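Sorting metal parts into a tray, part two

So the arms are mounted, the power is on, and you've got a pile of thin metal plates to move. Before you write any fancy routine, set up your pick spots! I did mine backwards the first time and lost a whole evening in March (Weidong Qian, who shares the Wurkthorpe shop with me, still brings it up).

Put the cardboard box of plates low and close, and the blue bin up on the shelf. Run the arm at a crawl and save each stop as you go. I saved 12 of them.

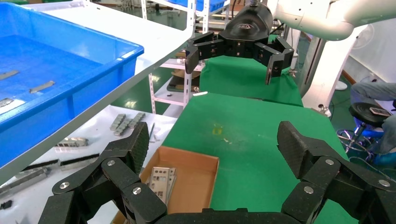 Cardboard in front, blue plastic up on the white shelf.

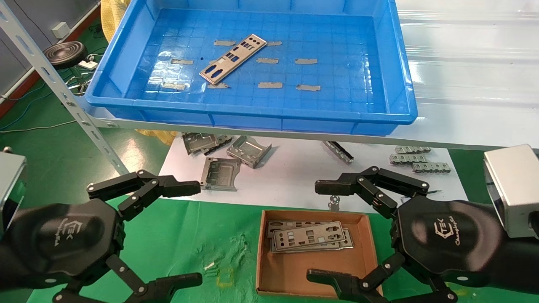
How many practice runs should I do before speeding it up?

I do 200 at the slow setting, then bump the speed a little and start over. If it drops even one plate, go back down and fix that stop first.

Next up is the grip force, so keep your saved stops handy.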